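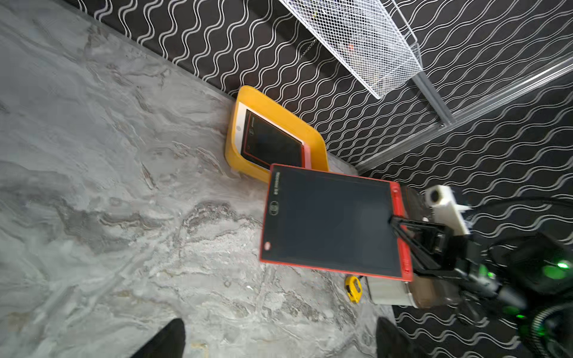
Figure 6.1 Marble-patterned floor meeting a patterned wall, with metal trim at the corner.

Chapter 6
Junctions, Trims and Movement in Interior Finishes

After working through this chapter, you should be able to:
classify the junctions found in a finished interior;
select a trim profile for an external or internal corner;
calculate the movement allowance for a tiled or sheet floor; and
prepare a junction schedule for a small fit-out.

6.1 Introduction

Most defects reported in the first year of a building's occupation occur where one finish stops and another begins. The field of a tiled floor, laid over a sound substrate with the correct adhesive, seldom fails on its own account. The perimeter of the same floor is exposed to differential movement, cleaning water, impact from furniture and the accumulated errors of every trade that worked before the tiler.

A junction is any line along which two finishes, or two planes of the same finish, meet. Three families are considered in this chapter. Plane junctions occur between finishes in the same plane, such as a carpet and a timber floor. Angle junctions occur where the plane changes, as at the base of a wall (Figure 6.1) or at a corner. Service junctions occur where a pipe, outlet or fixing passes through a finish. They are treated separately in Section 6.7.

6.2 Terms used in this chapter

Arris: the sharp edge formed by two surfaces meeting at an external angle.
Trim: a preformed section of metal, plastic or timber that covers, protects or terminates the edge of a finish.
Movement joint: a joint filled with a compressible material and designed to open and close without damage to the adjoining finish.
Return: the short length of a finish carried around a corner onto the adjacent plane.

The word "bead" is used on many Australian sites for any narrow trim. In this text it is reserved for sections set in plaster or render.

6.3 Colour and pattern at the junction

A strongly patterned finish makes an error of alignment easier to see. Where a repeating horizontal pattern is carried across a corner, the two walls should be set out from a common datum and the pattern matched at the trim -- not at the far ends, where a cut can be concealed by joinery. Veined floor finishes are more forgiving, although the direction of veining should be agreed before cutting begins.

6.4 The Irkberg fit-out

The worked problems in Sections 6.5 to 6.8 refer to a single project, the ground floor of the Irkberg building. The tenancy has a floor area of 400 square metres and is divided into 20 rooms. The total length of angle junction, taken from the drawings, is 727 metres. Two trim systems were priced: Vastus, an anodised aluminium section, and Kombo, a rigid PVC section with a flexible lip. The perimeter sealant throughout is Flenus, grey.

Readers should note that the junction length includes external corners but excludes door openings -- these are scheduled with the frames. An allowance for waste has not been made and must be added when the trim is ordered.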